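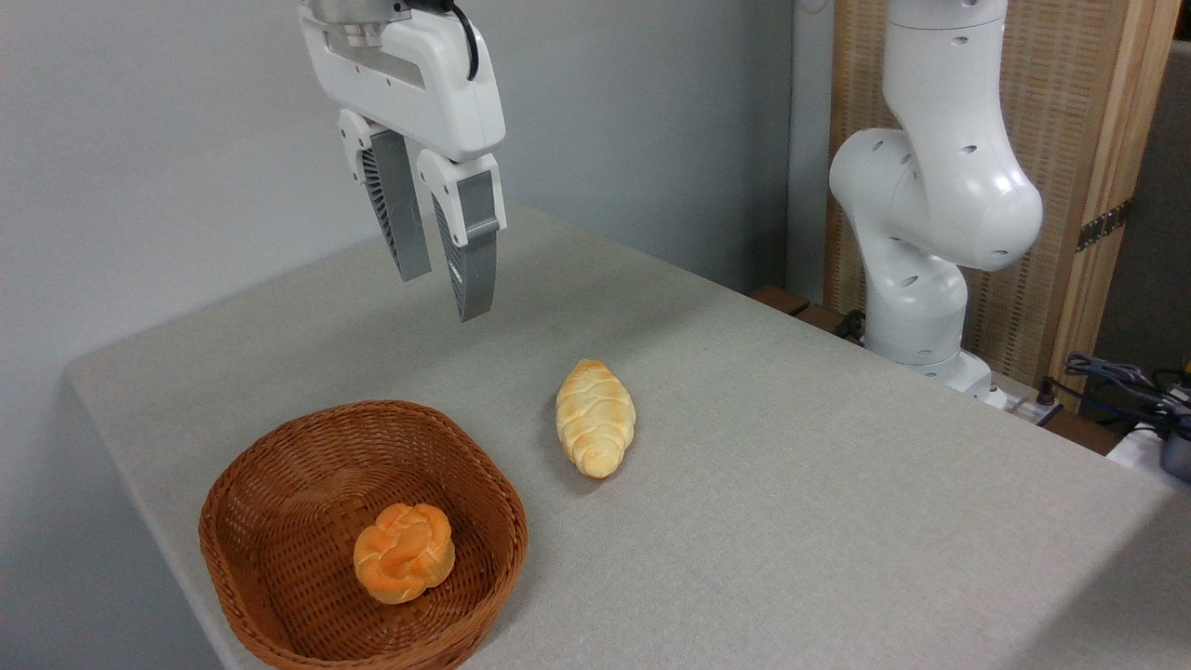 Right, several of you have asked what our robotics club does of an evening, so I'm going to post as I go through this term's project. Long thread, get a brew.

1/ The short version: we're teaching a robot arm to put bread in a basket. That is the whole project. It's called Ekach, after a word somebody mistyped in our first set of notes, and we never changed it back.

2/ The longer version is that we've entered the Tang challenge, which is open to evening classes and clubs like ours. You get a list of household jobs and pick one. Laying a table, sorting socks, watering a plant, that sort of thing. We picked "clear the bakery items into a basket" as it sounded easy. Oh dear.

3/ Why bread is hard: every roll is a different shape. A block is a block whichever way you turn it. A plaited roll is long and thin one way and fat the other, and if the gripper comes down across the wrong bit it just shoves the thing along the cloth. We spent a whole evening watching a roll get gently pushed towards the edge of the table.

4/ So the first proper job was getting it to work out which way the roll is lying. It looks for the long side, turns the wrist so the two fingers sit either side of the middle, then goes down. On paper that's five lines. Ours is a good bit more than five lines and I'm not letting anyone see it until I've tidied it up.

5/ The knotted bun is a different beast. It's round, so it doesn't much matter which way you come at it, but the top is all lumps and the fingers like to land on a lump. Our fix is to go lower and grab it round its middle. Someone suggested using only plain buns. We voted that down, where's the fun in that.

6/ How we teach it, for those who asked: one of us drives the arm by hand through the whole job, start to finish, and it records what we did. Then we do it again. And again. We had 1202 goes saved at last count, and I reckon a fair few of those are me. My shoulders can tell.

7/ You get oddly fussy about driving it. I come in from the left and swing wide. Another member goes straight up, straight across, straight down, like a fairground grabber. When we trained it on both of us mixed together it couldn't decide and did a sort of wobble halfway. So now we've agreed a house style (mine lost).

8/ Things I'd tell any other club starting out. Put a plain cloth down. We began on a patterned one from somebody's kitchen and the software kept finding bread in the flowers.

9/ Also the cloth needs pulling straight before each session. We forgot for a fortnight and then wondered why our heights were all over the place. A ruck in the fabric lifts one end of a roll just enough to spoil things.

10/ And move the basket! We left ours in the same corner for ages and got lovely results. Then at the end of one evening somebody nudged it along a bit and the arm carried on dropping rolls exactly where the basket used to be. It had learned the spot and paid no attention to the basket at all. Back to square one, sort of. We shift it every few goes now.

11/ Someone in the replies has asked about scoring. Each team gets 7 minutes on the day. You get points for every item that ends up in the basket and stays there, and you lose them for anything on the floor. Dropping from too high counts against you as well if the judges think it was a throw. I have seen ours do what I would call a throw.

12/ There are two classes, beginners and open. We're in beginners, along with a college team called Skosetti who put up a practice clip last week. They are very, very good. I've watched it more often than is healthy. Their arm goes so smoothly you'd think it was pouring tea.

13/ Where we are as of tonight: the round bun goes in most of the time. The long roll goes in roughly half the time, and when it misses it's nearly always the turn of the wrist that's off. Doing one and then the other in a row is the bit we're stuck on, as it tends to stop for a think after the first. Sometimes a long think.

14/ My theory is that we always pause there ourselves when we're driving it! You finish one, you breathe out, you have a look round for the next. It's copied the breathing out. So the next batch we record will be one smooth go with no dithering, and I've been told off in advance.

15/ Yes, you can join. No, you don't need to be able to code - half of us couldn't when we started, and there's plenty to do with driving, labelling and making up awkward layouts. We use the Nostitach room upstairs, doors open at seven in the evening, and the kettle goes on before the computer does.

16/ To the person who asked whether we eat the bread afterwards: absolutely not, please don't.

17/ The challenge is in August, so there's a bit of time yet. Next session is all long rolls, lying every which way, and I'll add to this thread once I know if the new recordings have helped. If anyone's got a trick for finding the angle on something that's nearly but not quite symmetrical, my replies are open and I'm all ears.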